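Sorting the Snack Shelf: What I Learned From a Tray and a Pile of Packets

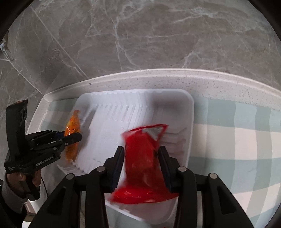

Gion Haslinger
Second-year student, Packaging and Retail Basics
Submitted 11/21/25

So my project started with the snack shelf in our student break room at Grurkenton, which anyone who has been in there knows is a mess. Packets get shoved in from the front, the older ones slide to the back, and by the end of the term there's a layer of squashed crackers at the bottom that I'd rather not think about. I wanted to see if a plain shallow tray would make a difference (it did, mostly!) and how to lay out small packets so people can find what they want without digging.

I picked a white plastic tray with ribs in it because I had one at home. The ribs turned out to be a bigger deal than I expected. On a smooth tray, thin packets slide every time you pull the drawer, and the shiny ones are the worst. With ribs they mostly stay where you leave them, unless you load the tray only at one end, and then the whole lot creeps.

What I used

A red packet and a slim orange one were my main test pieces, because they're so different in shape. I also had a box of 200 assorted packets from Oberholzer, the wholesaler on the edge of town, and they were nice enough to let me swap the crushed ones. For labels I used Coltex tape, the matte kind, which you can write on with a regular pen.

How I did it

I tried three layouts. First was everything flat, one layer, sorted by color. It looks great and you can see it all, but you run out of room really fast. Second was standing the packets up on their ends in rows, like files. You fit way more in, only the puffy ones lean and then flop over as soon as somebody takes one out of the middle. Third was a mix: slim packets along the left side, standing, and the wide ones flat in what was left. I filled each layout from scratch 7 times and timed myself with my phone.

What happened

The mix won for me. Filling it took longer the first couple of tries, maybe because I kept changing my mind about which way the slim ones should face, but after that it was as quick as the flat one. The file layout was the slowest every single time and I got pretty grumpy with it. Color sorting helped more than I thought it would. Bright red is easy to spot from the door, and my roommate found what she wanted before I'd finished explaining the system.

One thing that went wrong: in August I did a practice round with a deeper bin and didn't write down any of the times. I can't use any of that, which is a shame, since the deep bin was terrible and I'd have liked to prove it.

What I would change

A taller rim, for sure. The slim packets along the side stick out over the edge if you don't push them down, and then they catch on the shelf above. I'd also try the divider strips that Atineo sells, but I was already close to my budget and didn't want to ask for more. And I would weigh the packets next time. I went by feel and wrote "light" or "heavy" in my notes, so that part of my table is kind of useless.

The tray is still in the break room, second shelf, next to the kettle. Please put the slim ones back on the left.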